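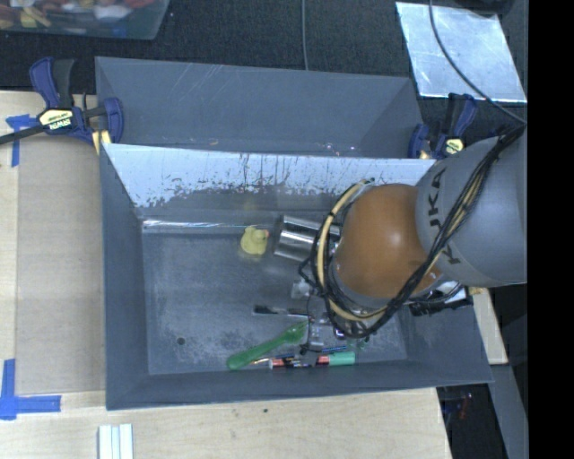 Ticket 300: grey bin, water staying in the bottom after wash-down
Opened by: Renata Krajewska
Area: sorting bench
Product: Getska deep bin, grey
Status: Closed

Problem as reported
After the bin is rinsed out, a shallow pool stays in the far right corner of the floor. The drain hole is toward the lower left, and the water should run to it. It used to. Small items left in the bin overnight end up sitting in water, and two steel parts have come back with rust spots. I'd like to know if the bin is finished or if it can be fixed, as a new one has to come out of the May budget.

Entry 1, 8:40 am
Emptied the bin and poured in a jug of water. Most of it went to the drain hole and out. What stayed behind sat along the far wall and in the right corner, maybe a few millimetres deep. Tried the same thing with the bin turned end for end on the bench. The pool moved to the other end of the bin, so the bench is at least part of the trouble.

Entry 2, 9:15 am
Put a level on the benchtop. It's out by 9 mm from one end to the other, low on the right. Packed the two right-hand legs and checked again. Level now. Repeated the jug test and got a smaller pool, still in the corner but easy to wipe up with one cloth.

Entry 3, 10:05 am
Looked at the drain hole from underneath. There was a plug of grit and label paper halfway up. Pushed it out with a dowel — don't use a screwdriver, it chews the edge of the hole and then the stopper won't seat. Rinsed through with warm water until it ran clear.

Entry 4, 10:30 am
Reply from Tolleo (they supplied the bins):
"The floor on that model is moulded with a slight fall to the drain. Heavy loads left in for a long time can flatten it. Please check the floor with a straight edge and let us know the gap at the middle. Scuffing and light wear marks on the floor are normal and don't affect draining."

Entry 5, 11:20 am
Straight edge across the floor, corner to corner. Gap is under a millimetre, and Tolleo say anything under two is fine. The floor is scuffed all over but I couldn't find a crack. Filled it to 32 mm with the stopper in and left it over lunch. No drop in the level and the benchtop was dry.

Entry 6, 1:45 pm
The back wall is the worst-looking part. The lower half is scratched and worn in patches, and dirt holds in the scratches. Tried Estik cream cleaner on one patch with a soft cloth. It lifted the grime and left the scratches as they were. Did not try the Baran pads, as the packet says not for coated surfaces and I don't know what the finish on that wall is. Have asked Tolleo.

Entry 7, 3:10 pm
Tolleo don't have a finish sheet for that batch. Advice is to stay with the cream and a cloth. Fine by me.

Cause
Bench out of level, drain hole partly blocked. Bin itself is sound.

Fix
Legs packed, hole cleared, wall cleaned by hand.

To do from now on
Take everything out before rinsing, small pieces included — they roll to the drain and sit over it.
Push the dowel through the hole at the end of each week.
Wipe the far corner dry after rinsing.
Steel parts go back on the rack at night, not in the bin.

Follow-up
Checked again after 19 rinses. No pool in the corner, hole clear, no new rust. Replacement order cancelled. The other bins haven't been looked at yet and will get their own ticket.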